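Furier 2577 Blackout Lining Cloth

The 2577 is a woven polyester lining cloth with a brushed matte face, supplied by the metre or as made-up panels. It is intended for lining enclosures, photographic booths, display cases and small rehearsal areas where stray light and coloured reflections have to be kept down. The face side carries the nap. The reverse is smooth and slightly lighter in tone, and should be turned away from the work area.

Cut lengths are taken from a full-width roll. Selvedges are left on unless trimming is requested at the time of order. Dye lots vary slightly, so panels that will hang side by side should be ordered together. 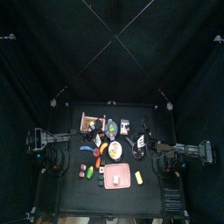

Black fabric walls in a tall enclosure, with two pale cords crossing overhead.

Hanging

Made-up panels have a webbing header with grommets at 60 cm centres. Hang from rail, batten or tensioned cord. Where panels meet at a corner, overlap the edges by one full hand width and clip at the top and bottom. A butt joint will leak light once the cloth has relaxed. Allow extra width if soft vertical folds are wanted; for a flat wall, use side tensioners and the optional Kolar bottom pocket, which accepts a steel or aluminium bar.

Nap direction matters more than most customers expect. Hang every panel with the nap running down. A reversed panel reads as a different shade of black under raking light, and no amount of steaming will correct it.
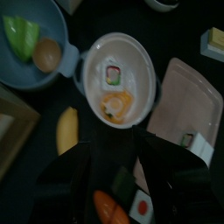
Colour cast is the usual complaint with cheaper blacks. Many shift to brown or purple under warm lamps. The 2577 is dyed to a neutral black and may look faintly blue in deep shadow under cool LED sources. White-balance on a grey card before judging the cloth on a monitor.

Care

Remove lint with a dry brush, working with the nap. Spot clean with cold water and a little neutral detergent. Do not tumble dry. Creases from shipping will drop out of a hung panel in time, or can be steamed from the reverse. Store rolled on a tube of at least 43 mm diameter. Folding sets a line that is hard to remove.

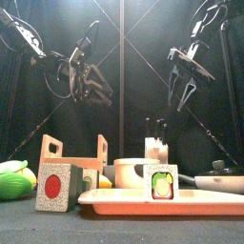

Equipment suspended in front of a black backdrop.

Flame treatment

Supplied untreated as standard. Treated cloth is available to special order through Drenetti and ships with a batch certificate. Washing removes the treatment, so treated panels must be dry brushed only.

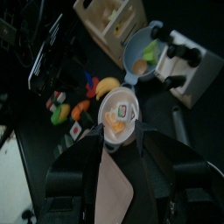 Accessories sold separately: spring clips, spare grommets, corner ties, repair tape in matching black. Samples are cut to A5 and posted free within the country. Custom panels are not returnable.

Comments

Lotte Baert
Is the nap on the treated version the same? I lined a booth with the standard cloth and need one more panel near a heater.

Demissie Interiors
Same base cloth, but the treated one has a stiffer handle. We found it a shade greyer beside the standard. Get a sample first.

rail_and_batten
Grommets held up fine. Bottom pocket was a bit tight for our bar, had to file the ends.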